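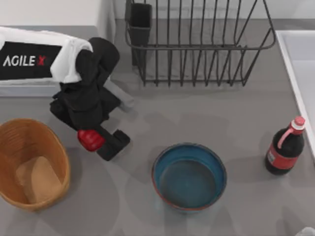 Slide 1. Gray countertop, computer rendering.

Talk: Choosing a counter height for a kitchen that many people use
Speaker: Golshifteh Parsa
Start with the title, then wait until the people at the back have found a seat.

Good afternoon. My name is Golshifteh Parsa, and I plan kitchens for community houses and small schools. Before this I worked nine years as a cook, so I have an opinion about counters from both sides.

(Thank Kyrylo Dovhaniuk for the invitation. Say the surname slowly.)

Slide 2. The question
When a client calls me, the first question is almost always about material. Stone or steel, which color, how much for each meter. I answer it, but later. I ask first who will stand there and for how long. A person who cuts onions for 2 hours every morning feels a mistake in the height very strongly, mostly in the lower back and the neck. The same person will forget the color in a week.

Slide 3. How we measure
Stand straight, in the shoes you work in. Bend the elbow to a right angle. Measure from the floor to the elbow. For cutting, the board should be a hand's width lower than this. For kneading dough it should be lower again, as you push with the weight of the body. For small work, like decorating, it can be higher.

Ask one person from the audience to come and stand by the table. Not the tallest one. If no one wants to come, measure myself.

Do not forget the thickness of the cutting board! I forgot it in my first project, and they had very good thick boards.

Slide 4. The Worton kitchen
Worton is a community house with one long kitchen. Three groups cook there, and they are different in age and also in height. The old counter had one level from the door to the window. The tall people were bending, and two of the older ladies had a wooden step on the floor, which I did not like to see near a stove.

We made the counter in 4 sections. Two stayed at the old height, one went up and one went down. The low section is beside the sink and it is the one for dough. The owner was afraid that the steps between the levels would look ugly. I understand this — on the drawing they did look a little strange. After it was built I did not hear about it again.

Money: the change of levels added some 2,000 to the price, mostly for the new legs and for cutting the back panels. The counters themselves were ordered from Bandorus in the usual way.

If someone asks about adjustable legs, say yes, they exist, we used them in the Guda project. They are good when the users change every year. They need a person who will really turn them.

Slide 5. Light and edges
Go fast here if it is already twenty to four.
A shiny surface under a strong lamp makes the eyes tired. I prefer matte and a middle tone, gray or sand, where you can still see flour and also see coffee. Front edges should be rounded a little. People lean on them more than they think.

Slide 6. What I would do differently
In Worton I measured everybody in September, and in summer shoes. In winter they wear thick clogs. The difference is small, but two people noticed.
I also did not ask about left-handed cooks. Vahidi asks this on her form now, and I copied it from her with permission.

Slide 7. Questions
The measuring form is on the table by the door, please take one. Repeat each question into the microphone before the answer.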